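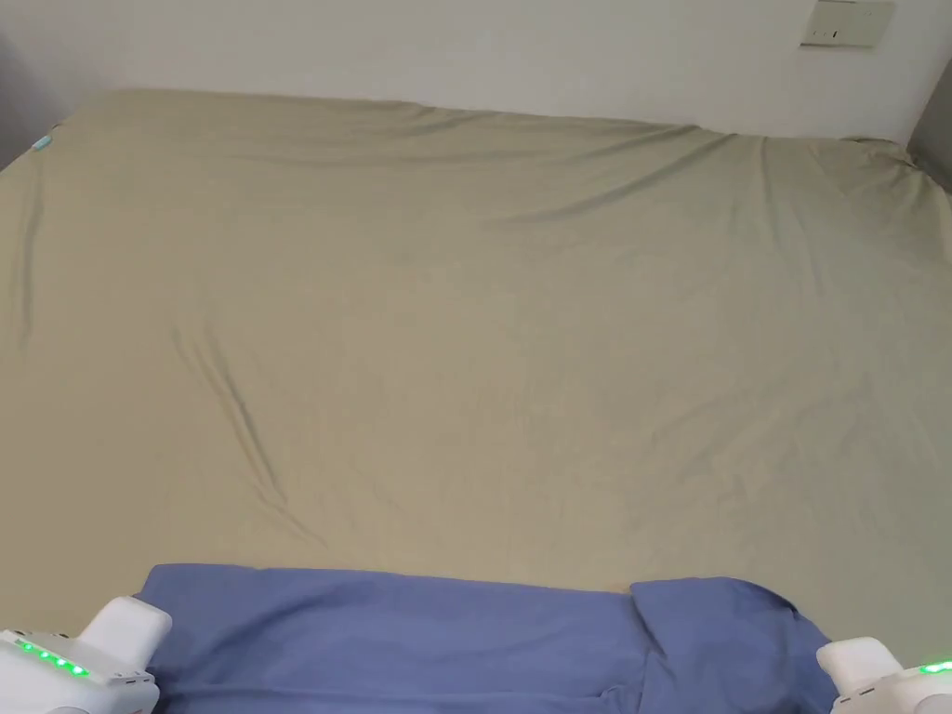 Frances Adeyinka, bench technician, Brernholm workshop
20 Jun 2023

The bed is the part of our setup that visitors remember, and it's the part that gives us the least trouble. It has never needed a firmware update. The grippers are another matter, and as the Voter pair has now been through its second full service since December, I've been asked to write up how they are kept going. I was told to make it lively. There will be screws.

Each gripper gets looked at after every 8 hours of use. We tried going by the calendar first, which meant servicing a pair that had sat in a drawer and ignoring one that had been folding blue cloth all week. Now there's a sheet on the cupboard door and you write your hours on it. You write them when you stop, too, and please don't do the whole week from memory in the same biro.

Power both up before you put your hands in. Wait for the green row on each. If one side comes up and the other doesn't, swap the cables over before you fetch me. More than 400 starts are in the Cestent log by now, and nearly all the bad ones were a cable that had been wound round something.
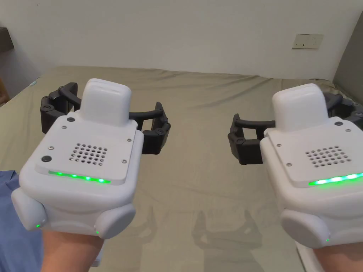

Next come the jaws. Open them as far as they'll go and hold them there, then close them slowly with nothing between. You are feeling for a notch, a small click in the wrist about halfway. Dust does it, and so does lint, and a fitted sheet makes more lint than you'd believe of something that just lies there. A dry brush along the pivots clears most of it. No oil. We had an oil period. The sheets from the oil period are now dust covers.

Check the pivot screws while you're in there. They want to be snug, and if you can hear the driver complaining you went past snug some time ago. The screws on the top plate can be left alone unless something rattles.

Then zero the pair. Close both, hold them level, let the software read them, open, close again. The Miettinen script will tell you the two sides disagree. They always disagree a little, like most pairs of anything. Below the limit you accept it and carry on; above it you do the jaws again, and if it still sulks the gripper comes to my bench with a note saying what you were doing at the time. "Broken" doesn't count as a note.

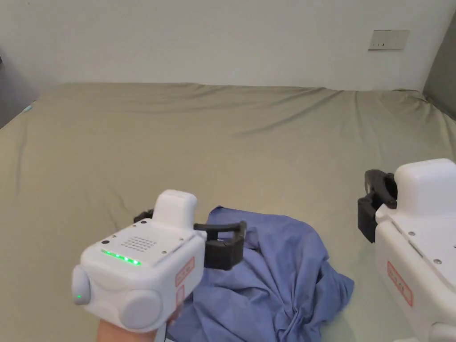
Left jaw just above the blue cloth, right gripper standing by.

Last of all, a trial on cloth. One piece, plain colour, on the made bed. Pick up an edge, lay it back, do the other side, then both together. A jaw that zeroes perfectly in the air can still let go of a hem, and I would sooner find out then than at run 97 of somebody's afternoon.
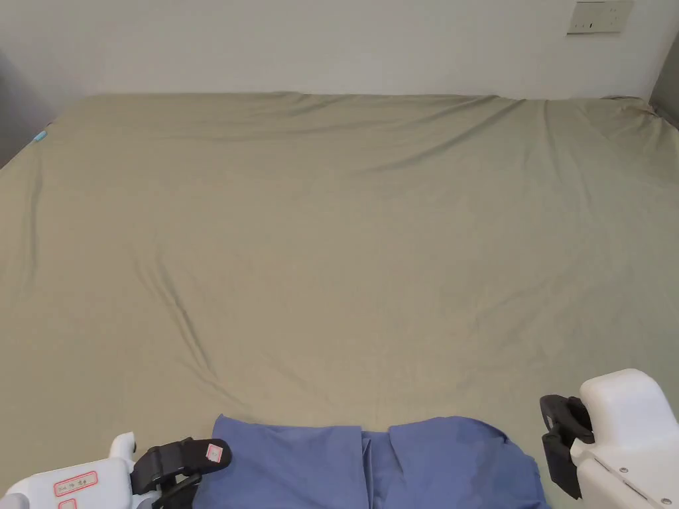

Go in from the sides and keep the tips low, so the cloth stays flat until you mean it to move. If it slips on one side only, wipe the gripping face and try again before blaming the settings. Gripping faces get changed at 600 hours. Spares are in the shallow drawer, under the instructions for a label printer we no longer own.

Stickers: leave them on. If one is peeling, press it down or tell me, and don't write a fresh one from your own idea of which gripper is which. We spent most of a morning last winter with two lefts.

The hours sheet is nearly full and there's a new one behind it.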